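Jansen tray sizer – readme

Works out which Jukex tray fits your part. Put in length, width, height in mm, get a tray code back. Covers 76 tray codes, foam inserts not included yet.

Clearance is 4 mm each side unless you change it in settings.

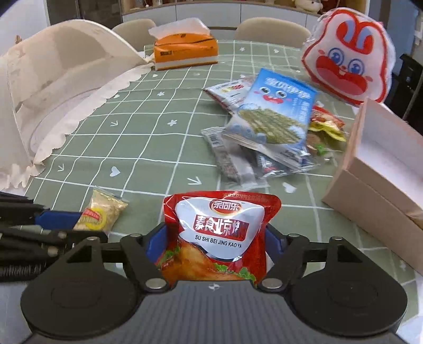
Aicha Amrani asks if 4 is enough for ground glass edges. Probably not – use 6 there, will add a flag.

Round parts: enter diameter twice. Anything over 40 mm high goes to the deep lids, Hundeo list. 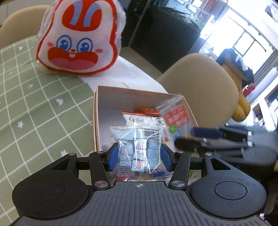
Deep lids ship from Kumville in packs of 20, so the order sheet rounds up. Known bug – blank hieght gives the smallest tray. Fix due Thursday.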